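Ballier Replacement Jaw Pads, Set of 4
Part 235. Fits Ballier hand-held grippers made at Biltthorpe.

Safety notice: pads from batch 137 can split at the tip and let go of the load without warning. Stop using them and contact Belcombe for a free set. Batch 217 and later are not affected.
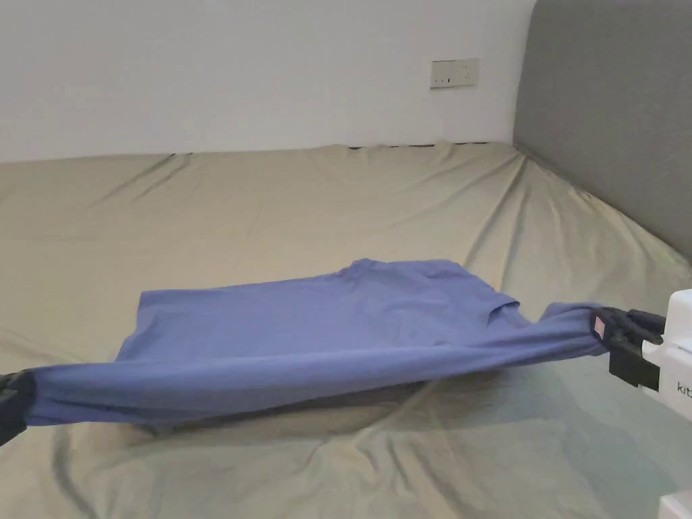

Split pads show up first on cloth held under tension. A T-shirt pulled tight between two grippers over a bed puts most of the strain where the fabric gathers into the jaws, so check both tips before folding. Replace pads every 100 hours of use.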